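Dendell Home Notes
Home Kitchen Workshop Living Systems

Keeping Household Cultures Alive: Sourdough, Kombucha and the Worm Bin

A kitchen that keeps live cultures is managing several small ecosystems at once. Each has its own temperature range, food supply and waste products, and most failures come from treating them all alike. The notes below cover the three most often kept at home.

Sourdough starter

Feed by weight. Equal parts starter, flour and water is a workable daily ratio at room temperature. In the refrigerator, feed every 6 days. Gray liquid on top is alcohol and can be stirred in or poured off. Pink or orange streaks mean the batch must be discarded and the jar boiled.

Keep a dried backup. Spread a thin layer on parchment, dry it at room temperature, crumble it and store it in a sealed packet. Mark the packet with the month.

Kombucha

The culture is a community of yeasts and bacteria. It needs air, so cover the jar with tightly woven cloth. Cheesecloth admits fruit flies. Hold the jar at 27 degrees Celsius if a heat mat is available, with the probe taped to the glass halfway up. Add a cup of finished kombucha to each new batch to lower the pH before mold can start. Do not use honey or flavored tea in the main jar.

Worm bin

Red wigglers feed near the surface and die in overheated bedding. Fresh grass clippings can push a bin past 38 degrees Celsius overnight, so compost them outdoors. Bury scraps under damp shredded cardboard and rotate through 3 feeding spots. The Orkitz tray bin drains from the bottom; empty the sump before it reaches the lowest tray.

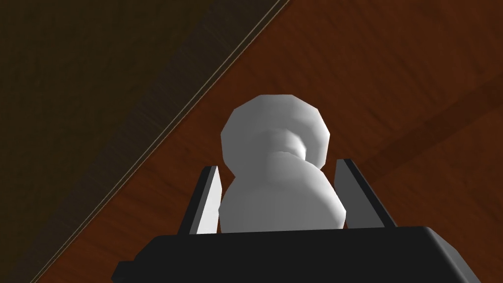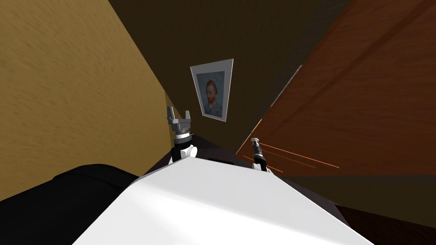
Cross-contamination is the usual problem when cultures share a counter. Yeasts and molds travel on cloths, spoons and hands, and a neglected starter will seed its neighbors. Keep one set of tools per culture and store the jars well apart. Jar shape matters too. A narrow, pinched neck like the one on the white pawn-shaped piece held in the black gripper limits the surface open to the air, and that suits a bottle for finished kombucha. The fermenting jar should be straight-sided and wide enough to admit a hand. Wash it with hot water and unscented soap, rinse twice and air-dry upside down on a rack.

Next: Trastano beans, soaking and storage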